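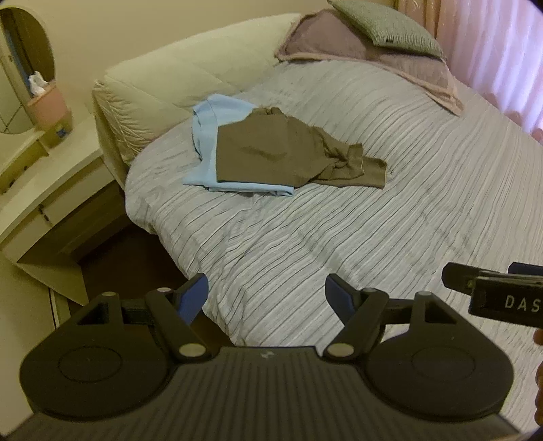 When I started in the linen room at Venel, folding was how you got to know people. You stood across the table from somebody for a whole shift, each of you holding two corners, and by the time the leaves turned you knew about her knees, her son's divorce and what she put in her rice. I did that for a good many years before I moved to the office, and I still fold my own shirts the way I was taught there, sleeves first, with a flat hand down the middle.

Last October the company brought in two folding machines from Dreltia. They handle towels and pillowcases, 400 an hour when they're in a good mood, and I won't pretend I miss doing those by hand. My wrists certainly don't! The guests' own clothes still come to people, though, because a blouse with a tie at the neck, or a pair of soft trousers somebody has balled up and left on the bed, is a different sort of problem every time. The folks at Potolent, who are training robots to do that part too, say it will come. I believe them, and I find I'm less frightened than I expected to be.

What does bother me is smaller and harder to put in a memo. There were 54 of us on the floor when the machines arrived, and all 54 kept their jobs, which I give management real credit for. But the long table went to make space, and now most of the crew stand alone, feeding a belt, with ear protection on. A new hire told me she had been there three weeks before she learned the name of the woman at the next station.

So my request to Venel, and to any laundry thinking of doing the same, is a modest one. Buy the machines. Let them have the towels, and in time the shirts as well. Then take some of the hours they save and give them back as hours people spend together, on mending, on teaching the new ones, on the awkward pieces that need two pairs of hands. And please bring back the long table. It's still in the storeroom behind the boilers, I checked.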